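Where the pens go

Raymonde Turcotte has ordered the stationery at McIntyre for 34 years, and she keeps a notebook of what comes in and what goes out. Last August the notebook said the office had bought 1,235 pens and pencils in a year. The desks, when she went round them, told a different story.

"People take a box when they want one pen," she says. "Then the box lives in a drawer."

She asked Ludger Thiele, who runs the post room, to help her empty the supply room and start again. They worked on the floor, on the carpet, where there was more space to spread out than on any desk.
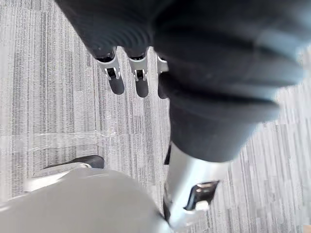
It took them 2 afternoons. Paper went on the low shelves, envelopes above it, and anything in a sealed box was left sealed until the open one was finished. That last rule caused the most argument. Thiele wanted the wrapping off everything at the start, so that people could see what they were taking. Turcotte said the film kept the dust out and the labels on, and she got her way.
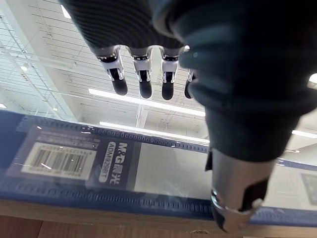

A long blue M&G box in clear plastic film, with a white barcode sticker beside the black label.

Labels matter more than most offices think. Turcotte copies the code from each one into her notebook before a box is put away – a slow job, but it means a reorder takes a minute. She does it standing up, with the notebook on whatever is nearest.

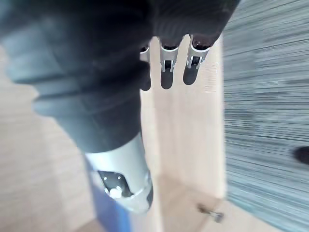

Najwa Abu Hammour, on the accounts side, was doubtful at first. She kept her own supply of blue folders and did not want to give it up. In the end she handed over all but 4 of them, and the spending on folders has dropped since.

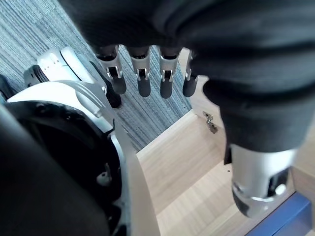

Four silver-grey fingers with dark rounded tips, and the thumb at the right.

The supply room is now open all day. There is a list on the door for anything running low, and Turcotte reads it before lunch. Staples are on it again this week.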